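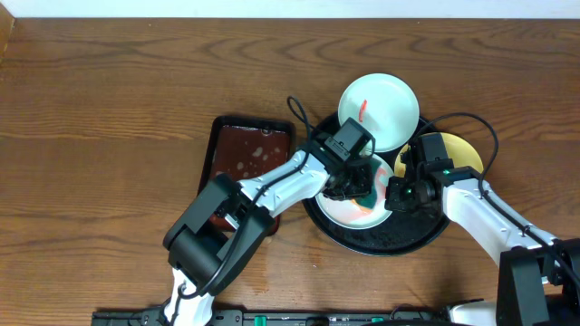 Uriel Núñez wrote in to ask whether mayonnaise still works on white rings, as his mother always used it and he'd rather not buy a special product for one tabletop. It does work, on some finishes. The oil is what helps, so plain mineral oil will do the same job with less smell.

First find out what kind of mark you have. A white or cloudy mark means moisture has gone into the finish and stopped there. A black mark means water has reached the wood itself, and no oil or wax will shift it. That one needs sanding or oxalic acid, and is a job for another page.

White marks

Leave the table alone overnight before you do anything. Fresh marks often fade by morning.

If it is still there, rub mineral oil along the grain with a soft cloth and leave it for 6 hours. Wipe off the excess and look at it in daylight.

If the oil does nothing, try an iron. Empty the water out, set it to low, lay a folded cotton dish towel over the mark and press for a few seconds at a time. Lift the towel and check after each pass. Don't use steam. Don't do this on shellac, which softens with heat.

To test for shellac, put a drop of denatured alcohol somewhere out of sight, such as under the apron. If it turns sticky, you have shellac. Stick with the oil.

Everyday care

Wipe up spills when they happen. A damp cloth is enough for most dirt, followed by a dry one. Go with the grain both times. 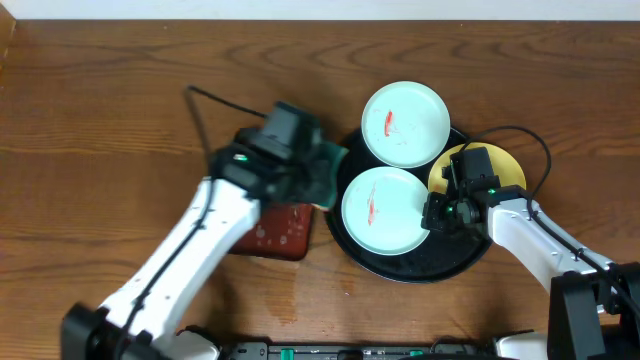
Skip the all-purpose sprays. Many contain ammonia, and it dulls varnish over the years. For greasy patches use one small drop of dish soap in a bowl of warm water, wrung well out of the cloth.

I wax our table in December, before the family comes. I used Rastedach paste wax until the store stopped carrying it and now buy Quiroga in the flat can. I can't tell them apart once they're buffed. Put on less than you think you need, wait until it hazes, then buff with an old T-shirt. Wax doesn't belong on a table finished with oil only. Give that one another thin coat of the same oil.

Felt pads under lamps and bowls should be changed when they go hard, as grit gets stuck in them and scratches. Cork is fine too. Avoid rubber feet, which can leave a dark stain in some finishes.

Oily rags must be spread flat outdoors to dry before they go in the trash. They can catch fire in a heap.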